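Search this book
Enter keyword
Go

Home Contents Part II Chapters Glossary Errata

Print this chapter E-mail this chapter

Chapter 6
Regrasping Cloth: Getting From Any Hold to a Useful One

Lærke Kárason and Ismail Tahiri

Before you start: chapter 4 (two-arm reach), chapter 5 up to the section on contact. Skip the proofs if short of time, come back later.

Rigid parts first, briefly. Pick up a box and you know where the rest of the box is. One hold, one pose, done. Most of the methods so far lean on that without saying so. Cloth takes it away. Pick up a jumper by some random point and you know where that point is and very little else. The hem could be anywhere below. Sleeves inside out, perhaps. A state with far too many numbers in it, most of them hidden behind a fold.

So the question for this chapter. Given a garment held somewhere, how do we get to a hold from which folding, hanging or bagging can begin? The usual answer is regrasping: hold with one hand, look, take a second point with the other, let go, repeat. Old idea. The trouble has always been in the "look" part.

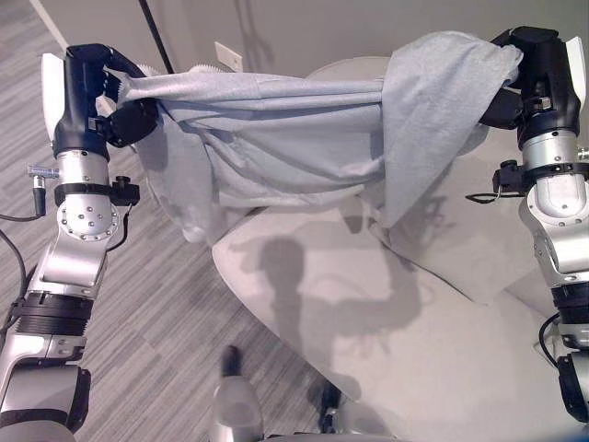
Two-arm stretching is where we begin, as it gives the most information per move. Pull two points apart and the cloth between them is forced towards a line, so the top edge can be read off with quite simple vision. Towards, mind. Some sag remains between the grippers, with creases running in from the upper corners, and on the right a big flap has come down in front of the gripper and partly hides it. That flap matters. A detector trained on tidy corners will put the corner at the bottom of the flap, which is wrong, and the next grasp then goes wrong as well. We come back to this in 6.3 under false corners.

What can be measured in the stretched hold: distance between grippers, tilt, tension if the wrists can sense it. What can't: thickness in the fingers. One layer or two? It looks the same from the head. Tahiri's rule in the lab was never to trust a head view on layers, and the results in 6.4 bear him out.

6.1 The Mesora study

The running example is a study we call Mesora, after the code name it had at the time. Data collected in April, method by Zhuoran Hou, most of the analysis by Relu Rusu. The set holds 1714 regrasps, all on soft grey garments. Grey was a choice. Little colour contrast, so the method can't cheat by looking for a stripe or a print.

Each regrasp was logged as a before hold, a target and an after hold. Three views, one from the head and one at each wrist. A person then marked each after hold as edge, corner, seam or "body", body meaning somewhere in the middle and not much use. Marking was slow and dull and it is the part that other groups most often skimp on. Don't.
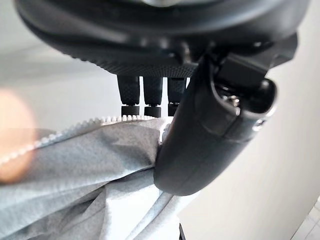

The wrist views earn their keep late in the approach. From the head, the last few centimetres of a grasp are hidden by the hand itself. From the wrist you lose the garment as a whole but gain the local shape, and local shape is what decides between edge and body. Hou's method uses the head view to choose where to go and the wrist view to choose when to close. Two small networks, trained apart, joined only by a shared estimate of where the fingers are. Simple. Easier to fix when it fails, too, becuase you can ask each half what it thought.

The baseline was the same controller with the wrist half switched off, closing at a fixed depth. 200 regrasps were kept back for testing and both versions were run against the same marked holds.

6.2 Features that help, features that mislead

Fasteners, hems and thick seams are all tempting. They are stiff compared with the cloth round them, they keep their shape, and a detector finds them early in training. Rusu found that the network came to rely on them heavily, then did badly on plain garments that had none. The cure was dull: more plain cloth in the training set, and a penalty when the two views disagreed about the type of hold.

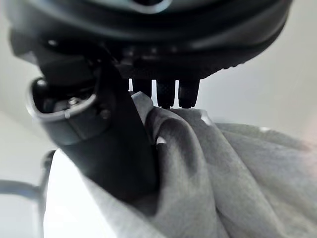

Pinch depth is the other thing to get right. Too shallow and the cloth slides out at the first pull. Too deep and the fingers gather a wad, several layers at once, and the hold is marked as body even if the edge is in there somewhere. In between there is a useful band, narrower for thin cloth then for fleece. Figures by fabric are in the table at the end of 6.4. For now keep the order in mind: reach, touch, depth, close, small test pull. The test pull is cheap and should not be left out to save time.

A note on terms. We say "hold" for the state and "grasp" for the act. Older papers mix them up, and so did our first edition.

6.3 False corners

Take a square of cloth held at two adjacent corners. Two more corners hang free, in theory. Now shift one hand a little way along the edge and a third shape appears beside it, pointed, hanging, every bit as convincing as the real ones. We call this a false corner. To tell it from a true one, ask what happens to the point when the held edge is pulled tight. Work through the square case on paper before reading on, then do it again with the hand moved twice as far.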